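April 2, 2024

Flunard finger kit on trial from Tutham, day 3. Swapped out the stock Furgate pads, re-zeroed, ran open/close 50 times with nothing in between. No drift I could measure. Screws on the left finger backed out a hair, so threadlock before anybody runs it fast.

Small grain test next. Ogilvie sheet says the fingers can pinch "fine granular items" but gives no size. Need that in writing before we sign for the full set. Asked Tutham, no answer yet.

Settings: speed 20 percent, force at lowest step. Anything higher and the tips push past each other. Closing height matters way more than force, half a turn on the Z offset and you're plowing the table. Manual skips this completly.

Log from this morning has 81 cycles in it, the first few are junk (wrong tool file loaded, my fault). Dont average those in.

To do: softer tips, are they extra or in the kit price? Trial unit can stay until November if we give them a write-up. Also brush, the stiff one sheds. 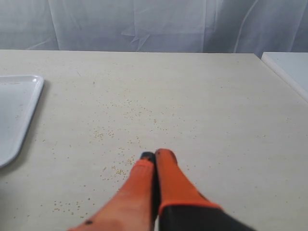 Flunard fingers, tips together over the loose grain, tray at left.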